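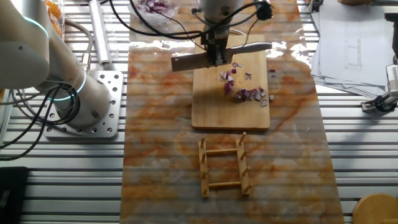
Fludgate Hand-Guiding Kit

Grab the arm, move it through the job, let go. Fludgate records the path and the grip, and the arm repeats it with more patience than you had. Onions are a fair test: the dice is small, the knife is wide, and the pile never lands where the last one did.

For work you'd like to keep your fingers away from, add the Gorkholm remote handle and teach from across the room. It weighs 736 grams and has 4 buttons, one of which we regret.

In the box: wrist cuff, cable, tabletop pedal, 92-page manual (13 pages are worth reading - start with "Stopping").

Blades, boards and produce not included.

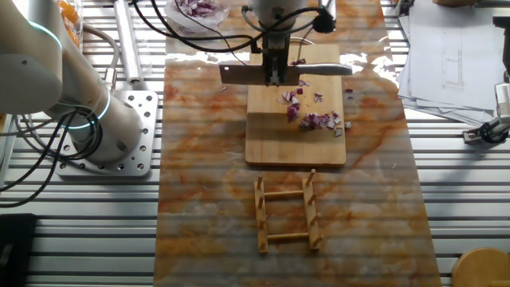
Montserrat Villalobos writes that she got a usable chop after nine demonstrations, eight of which taught the arm her own bad habits, and would we please make the pedal less slippery.

Relel and Sheikh mounts sold separately. New pedal in September.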